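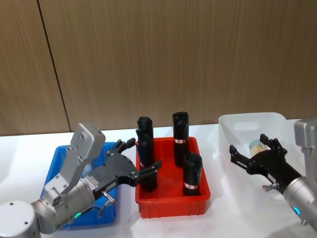 Why do some languages have fewer colour words than others?

It depends a good deal on what people need to tell apart when they talk to each other. Every language lets you talk about any colour you like, by saying "like ash" or "like a ripe plum", but only some of those expressions settle down into short, everyday words that all speakers share. Trade, dyeing, paint and printing all seem to push the number up.

Week 4: Words for colours

Before the class, please read the chapter on word meaning in the course reader and have a go at the warm-up sheet. Do the sheet on your own first! It is much more fun to compare afterwards.

What counts as a basic colour word

English has hundreds of colour words if you include paint charts, but most of them are not basic. "Scarlet" is a kind of red, so it drops out. "Blond" is used for hair and not much else (you wouldn't buy a blond car), so that goes too. What remains is usually given as black, white, red, green, yellow, blue, brown, purple, pink, orange and grey. Try arguing about "turquoise" with the person next to you. People get surprisingly cross about turquoise.

Orange is a lovely case, as the fruit came into English before the colour. Older speakers of the language made do with red or yellow-red, and we still say "red hair" and "robin redbreast" for things that are plainly orange.

Where the lines fall

Russian has two everyday words where English has blue: goluboy for the lighter part and siniy for the darker. Neither feels like a shade of the other. Going the other way, Welsh glas traditionally stretched from blue into some greens and greys, and Japanese ao still covers the green of a traffic light, although midori is the usual word for green now.

Note that a missing word doesn't mean a missing colour. Speakers of English can see the difference between the two Russian blues perfectly well. Whether having the words makes you a little quicker at spotting it is a livelier argument, and we'll spend the second half of the class on it.

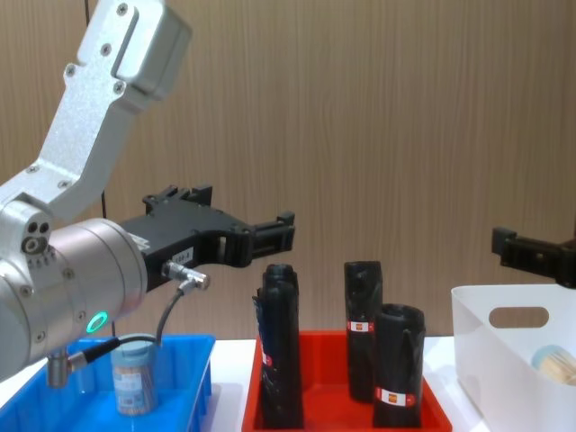

The naming task

We will use the Prarnutine colour cards, which are kept in the Serkeck room with the dictionaries. There are 300 in a full box. Work in groups of 3, with one speaker, one person turning the cards and one writing down the answers.

Use the first word that comes. Write down "bluey green" if that is what was said, and don't tidy it up into "teal" later. If your speaker has more than one language, run the task again in the other one and keep the two sheets apart.

Last year's answers are in the Deltex folder, 739 lines in all, with the spellings left as people wrote them. Have a browse, especially through the rows near pink and purple, where the answers go all over the place.

To bring next time

Your answer sheets, plus one colour word from any language that you can't put into English with a single word. Food, horses and cloth are good places to look.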